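Clear the Bed, Fold the Shirt
Speaker notes, Winstead Home Skills Day, 1st April
Slot: 43 minutes including questions. Andora room, clicker is on the lectern.

Opening

Hello, thank you for coming, find a seat near the front if you can (I move around and I'd like you to see my hands). Ask who folded something this morning. Ask who slept next to something that should have been folded. Wait for the laugh, it always comes.

Say why I love this subject! Folding is the one chore where you can see the result in seconds, and you can do it half awake. Start with the rush: most of us meet our laundry on the way past it, going somewhere else, and at that speed it's all one big pale smear.
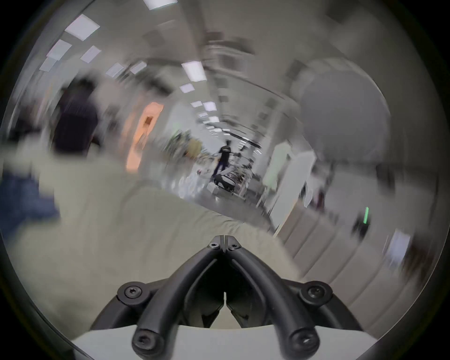
Pick your surface

Pause on this, people skip it. A table beats a bed for folding if you have one, because you can stand up straight. Put a cloth over it. A plain light cloth lets you see the edges of a dark shirt, and it stops the shirt from sliding around when you pull a sleeve.

Bring out the pale cloth from the bag and spread it on the demo table. Let someone in the front row feel it.

The T-shirt

My favorite part — slow down and enjoy it. Don't flatten the whole shirt first. Find one long straight line and trust it: a side, a fold, a row of stitching. Get that line where you want it and then go after the wrinkles in the middle, working outward with flat palms. Sleeves come last. They stick out in odd directions and they look like the problem, but they're small and they'll follow.
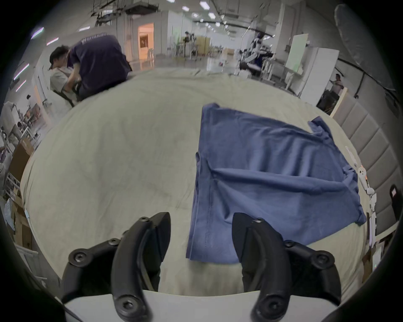
Blue T-shirt before smoothing. Look for the stitching along the hem.

Demo with my own shirt from the Bisthorpe workshop. Do it twice, the second time without talking. Then invite two people up to try. If the table is wobbly, use the floor mat.

The bed as a parking lot

Everybody recognizes this one. A bed is big, soft and always available, so things get put down on it: the remote, a couple of phones, a sheet of paper or notebook with a few lines of handwriting, tweezers, a crumpled tissue or cloth. Ask for shouts from the room. Somebody at Bisthorpe last July said a whole cheese grater and I still think about it.

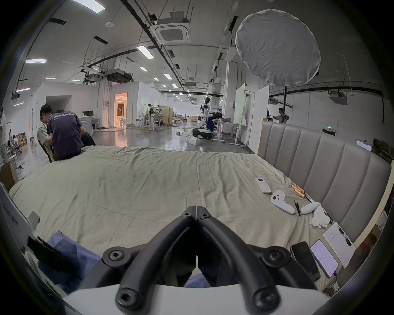

My rule is small things first, big cloth second. If you try to smooth a duvet with a phone on it, you'll lose the phone in a crease and then you'll be shaking the duvet over the floor. Grab a tray or a shoebox and sweep the lot into it. Sort the tray afterward, sitting down, with coffee. Then one good shake of the duvet from the foot end.

Hand around the Lobo tray. Get it back this time!

Sheets

A fitted sheet pulled fairly flat is flat enough. Say it twice, some people in the audience need permission. Soft wrinkles are fine, and so is a bit of a ridge at the far edge. If you struggle to keep your lines straight, try little pieces of tape along the border as markers. Light blue shows up nicely on sage green. Fold your smaller pieces right there on the sheet, and move the remote before you start.
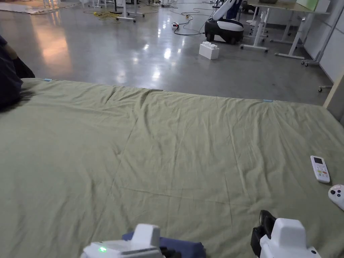 Questions

Likely ones: wool (fold, never hang), kids' clothes (roll them), how to fold a fitted sheet (badly, then put it inside the pillowcase). If it goes quiet, ask what's on their bed right now.

Handouts are on the chair by the door. Take the cloth home, it's the good one.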